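Home Stories Recipes Neighbors Contact

Segundo Taipe has run the little grocery counter at Grasalura for 26 years, and he still talks about the first week as if it might go wrong yet. "I had two shelves and a borrowed scale," he told me, pulling up a stool so I could sit too. "My aunt sent people in. I think she paid some of them."

He grew up in Chege, the fifth child in a house where supper was whatever the garden had decided on, and he learned to cook beans before he learned to ride a bicycle. He is very particular about beans -- we spent nearly 19 minutes on soaking alone, and I enjoyed every one of them.

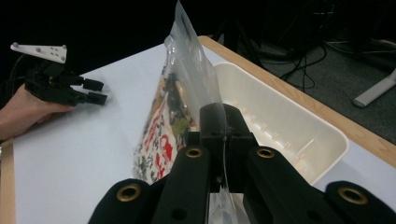
A printed package in a clear plastic bag.

What he likes best, he says, is being asked what to make for supper. "People come in tired. They want me to say soup, so I say soup." In April he goes back to Chege to help his sister with planting, and his nephew minds the counter, with a long page of notes he has so far refused to read.
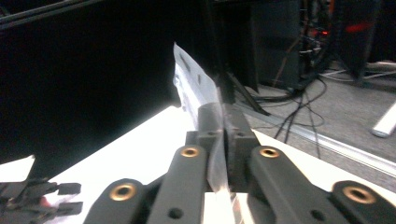 Thin white plastic sheeting, held upright.

I asked whether he would ever retire. He thought about it for a good while and rearranged the onions. "My knees would like it," he said. "But then who would I talk to all morning?" He sent me home with a bag of lentils and strict instructions about the salt.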